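Search this manual Go

4. Trying out a second gripper

Okay, so you've got the arm bolted down and the Kela controller talks to it. Now the fun part! I went back and forth between the stock gripper and the Sorville one for most of November, and these are the steps I settled on.

1. Park the arm and hit Stop on the controller. Wait for the light to go off.
2. Undo the ring at the wrist and pull the old gripper straight out (no twisting, the pins bend — ask me how I know).
3. Push the new one in until it clicks, then tighten the ring by hand.
4. Open the Gripper page and type in the profile number. It's 224 for the stock gripper and 303 for the Sorville.

CAUTION: Do not skip step 4. With the wrong profile the fingers close way too hard. 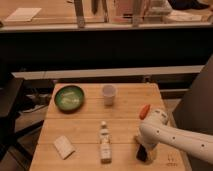 5. Put out a few things that feel different to grab. A bowl, a plastic cup and a small glass bottle make a good mix, and I like to set them well apart the first time.
6. Set speed to 200 and run the Pick test 3 times on each thing before you change anything.
7. Write down every drop and slip, then swap grippers and do it all over again with the same things in the same spots.

Note: Ivana Zúñiga runs step 6 at half that speed when there's glass out, and I've started doing the same.

My own pick is still the stock gripper for cups and the Sorville for anything heavier, but Gervasio Urrutia swears it's the other way around, so try both!

Related pages
Mounting the Gustance base plate
Kela controller: first start
Yáñez wrist camera set-up
Fixing a stuck ring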